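The club at Wokau closed at nine, but on the last night before the contest the teacher left the key with Serena Villa and went home to her children. Serena put the key in her shoe. She had never been trusted with a key before.

Thịnh Kim was sitting on the floor with the laptop on his knees. Run 12 had failed, and he did not want to say why.
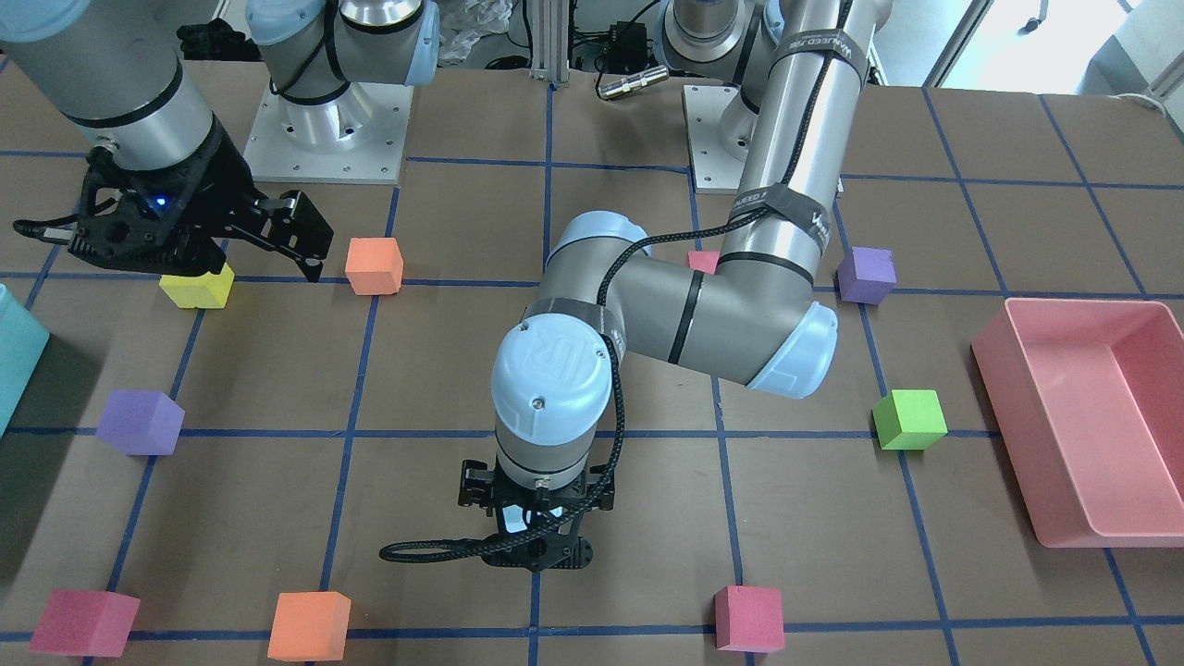
Serena wanted the first move to be beautiful. In April, at Grarkov, their team lost by one point, and she still thought the judges were bored. Thịnh wanted only a safe move. They argued about it quietly, as people argue in a library. "Begin with the yellow," he said. "The right gripper is almost over it." She looked at the yellow cube, then at the purple one beside the long arm – that one was far, and she liked it more.

"The purple," she said.

"We have one night."

"Then we have time."

He typed for a while. His mother called and he did not answer, then he felt bad and wrote her a message. Serena ate the rest of his crackers.

"Run 13," Thịnh said at last. "Your purple. If it falls, I choose the next one."

She took the key out of her shoe and held it in her hand.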